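Products > Data Collection Hardware > News

This site uses cookies to remember your region and language. By continuing to browse you accept their use. Change settings

Print this page | E-mail this page

Tefera opens orders for Trameo hand-held gripper kit

Tefera has opened orders for the Trameo, a hand-held two-jaw gripper kit for recording household handling tasks. The kit is sold to laboratories and integrators that train manipulation policies from human demonstrations and do not want to tie up an arm while the demonstrations are being recorded. An operator carries the tool, closes the jaws by hand, and performs the task at normal working speed. Video from the onboard camera is stored together with jaw opening and tool motion.

The first production run is 200 kits. Tefera says that units from this run will be allocated in order of payment and that a second run has been scheduled for July. Buyers who registered during the preview period keep their place in the queue but must confirm the delivery address again, as the earlier form did not record a customs contact.

Each kit contains two hand-held units, two charging leads, a calibration board, a set of spare finger pads, and a padded case. A matching end effector for mounting on an arm is listed separately. It uses the same finger geometry and the same camera position as the hand-held version, so that recordings made in a home can be replayed on a fixed installation without remapping the viewpoint. Adapter plates are offered for two common flange patterns. Other patterns are made to order, with a lead time quoted on request.

Laundry and bedding tasks are the first group supported by the bundled task sheets. Textiles have been a weak point for collection kits of this type. Garments change shape between attempts, layers slip against each other, and a pad that holds a plastic cup well may slide off a knit. The task sheets cover picking up a single folded item, moving a stack, unfolding, refolding, and placing an item on a shelf or bed. Each sheet gives a start condition, an end condition, and a list of faults that call for the recording to be discarded.

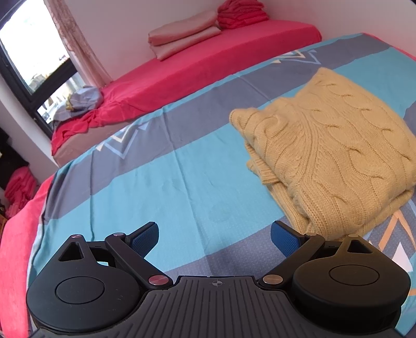
Page last changed: 14 Mar 2021

The blue finger pads have a fine dotted grip texture and are carried on black linkage arms with a triangular opening. With a folded cable-knit sweater on a bed, as shown, the approach is the part of the task that the sheets treat in most detail. The operator is asked to bring the open jaws toward a folded edge, hold briefly before contact, and then close on the chosen number of layers. Recordings in which the jaws arrive already closed are rejected by the import tool.

Patterned bedding is allowed and encouraged in the task sheets. An earlier draft called for plain covers, but Tefera dropped the requirement after trials at its Skiltetton site, where policies trained only on plain covers performed poorly when a printed one was substituted. The current text asks for a mix of plain and printed surfaces, with the cover changed at least once per session. Daylight from a window is acceptable. Direct sun on the lens is not, and the import tool marks overexposed segments for review.

Skiltetton was also used for the endurance trial. One pair of units completed 2,000 open-and-close cycles on mixed textiles before the pads were inspected. The report supplied with the kit lists edge wear on one pad and no measurable play in the linkage pivots. The trial was carried out by Tefera itself and has not been repeated by an outside laboratory. The company states the recommended pad replacement interval in recording hours, which makes a direct comparison with the cycle count difficult.

Software

The recording software runs on a laptop and needs no network connection during a session. Files are written per demonstration, with a short header that holds the task code, operator code, and calibration reference. If the calibration reference is missing, the file can still be opened but is left out of any training export.

Version 2 of the import tool is supplied with the kit. It trims idle time at the start and end of each demonstration, checks that jaw opening and video are aligned, and produces a session summary. The summary lists rejected files by cause. Users of the preview release should note that task codes have been renumbered and that old session folders must be converted before they can be merged with new ones. The converter runs from the command line only. A graphical version is planned, with no date given.

Export is available in the Trameo format and in two open formats. The open formats do not carry the fault list, so users who need it should keep the original files. Tefera makes no claim on recordings produced with the kit, and nothing is uploaded unless the optional backup service is switched on. That service is billed separately and is off by default.

Service and rental

Sites that do not want to buy can rent from Grirkusholm, the regional service center appointed for the kit. Rental is by the calendar month and includes calibration before dispatch. Grirkusholm also handles repairs, pad replacement, and the half-day operator course. The course covers grip posture, approach speed, session planning, and the fault list, and ends with a supervised session on textiles supplied by the center.

A longer collection service is available for customers that want finished data. Under this option, trained operators record in furnished homes against a task list agreed in advance, and the customer receives checked files with the session summaries. Household consent forms are part of the service. Mail, photographs, and screens have to be removed from the work area before recording starts, and segments in which they appear are deleted at the check stage. Ordinary contents of the room such as curtains, spare linen, and stacked clothes are left where they are — the task sheets ask operators not to tidy beyond the items named in the task.

Limits noted in the manual

The manual lists 17 conditions under which recordings should not be made. Most concern damage to the unit, such as use near standing water or with pads missing. Several concern data quality. Loose threads and open knits can catch at the edge of a pad and should be freed by hand, with the recording stopped. Very thin sheets may be gripped in more layers than intended, and the jaw opening signal does not resolve the difference. For these items the operator enters the layer count by hand after each demonstration.

There is no force sensor. Grip force can be estimated only from jaw position and the known stiffness of the pads, and the manual advises against using that estimate for delicate fabrics. Buyers that need measured force will have to add their own sensing at the fingers, for which no mounting points are provided. Tefera has said that a sensing finger is under evaluation but has not announced a product.

Weight is another point to check before ordering for long sessions. Preview users reported wrist fatigue when working low over a mattress, where the tool is held away from the body. The operator course now sets a rest after each block of demonstrations, and a forearm strap has been added to the accessory list. The strap is not included in the kit.

Ordering

Orders are accepted from companies, universities, and registered research groups. Prices are given by quotation and depend on the number of kits, the adapter plates, and whether the course is included. Spare pads are sold in matched pairs. Pads from the preview units fit the production linkage but differ slightly in thickness, and the two types should not be mixed on one tool.

The warranty covers the linkage, housings, and electronics. Pads, straps, and leads are treated as consumables. Returned units must be sent in the original case with the calibration board enclosed.

Receive product news by e-mail. Enter your address to subscribe to the newsletter. You can unsubscribe at any time.

Print this page | E-mail this page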